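## Section 3: Working out what to buy

I put this section ahead of the wiring chapter on purpose, so please read it before you send Stutcombe a purchase order! My first go at this budget was a mess, and I'd like yours to be shorter.

1. Write down your tasks first. Mine was hanging a bag on a coat rack and taking it off again – dull, but it told me how much reach and finger opening to pay for.
2. Price the hand-held gripper as a full kit. The Protetti quote I got was $2635, and finger pads were a separate line at $374 a set. Ask for both on one sheet.

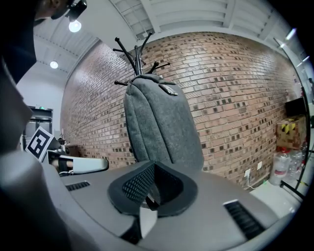 3. Budget for the room, too. Floor tape, outlets close to where you'll stand, a rack or shelf to work at. I forgot all of it (yes, even the tape) and had to go back for more money in February.
4. Check cable lengths before you order.

 **Note:** Lastow ships a short cable by default. If your outlets are low on the far wall, like mine, order the longer one now.

5. Add spare marker cubes. They scuff, and a scuffed marker is a bad marker.

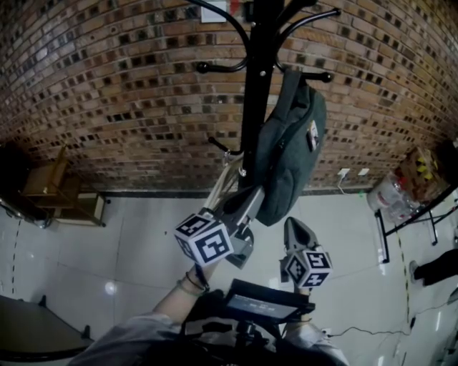 I keep two spare sets in a drawer and put the cost under consumables, so it doesn't eat into the hardware line. Chávez quotes 30 days on these and mine took 33, so order early.

**Caution:** Don't commit to a robot arm in the same order. Get comfortable with the hand-held tool first, then come back to Section 5 for payload and mounting.

Prices checked 2 Oct 2020. Get a fresh quote if yours is older than that.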